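5.3 Lost Tracking and Drifting Grippers

The Flulley hand grippers are a joy to work with once tracking is solid, and most faults in this section can be cleared in a few minutes. Work through the steps in order, even if you think you already know the cause. Half the calls we get on the Ponedo line are fixed by step 3!

CAUTION: If a finger closes when you have not squeezed the trigger, let go of whatever you are holding, switch off both grippers, and go to Section 5.4. Do not continue with this one.

Symptoms
Status light blinks amber. The left or right gripper jumps, freezes, or slides sideways in the replay. Error 2195 appears in the session log.

1. Stop the recording. Keep the grippers powered on.

2. Hold both grippers in front of you at chest height for 2 seconds. If the light turns green, the markers were simply out of view. Carry on, but delete the last take.

3. Wipe every face of each marker cube with a dry cloth. Fingerprints and tape residue are enough to break the pattern. Never use alcohol — it lifts the print.

4. Press gently on each cube. It should not move at all. If it rocks, tighten the base screw and repeat the calibration in Section 3.

5. Check the session log again. A gap longer than 50 frames means the take can't be repaired.

NOTE: Firmware older than build 900 reports error 2195 for low battery as well. Update first and you may save yourself the whole procedure.

6. Look for glass and glossy surfaces near the task. A cooler door or polished floor can return a second copy of the marker, and the tracker may lock onto the wrong one. Our tester Fiachra Madigan spent most of May chasing this at the Bainbridge site, and the reflection filter in the current release is his work. It's a great feature, so turn it on under Tracking > Filters.

7. Before repeating a door task, stand with the door already open and bring both grippers forward, cubes in view. Keep the gripper nearest the door clear of the glass, and watch your feet for cables on the floor.

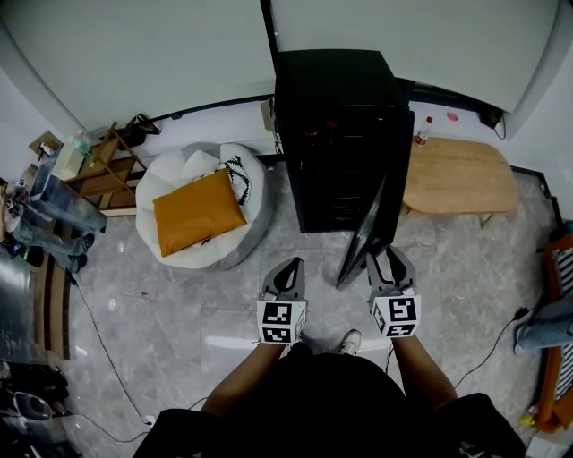 8. Hold that position until both lights are green, then start a new take.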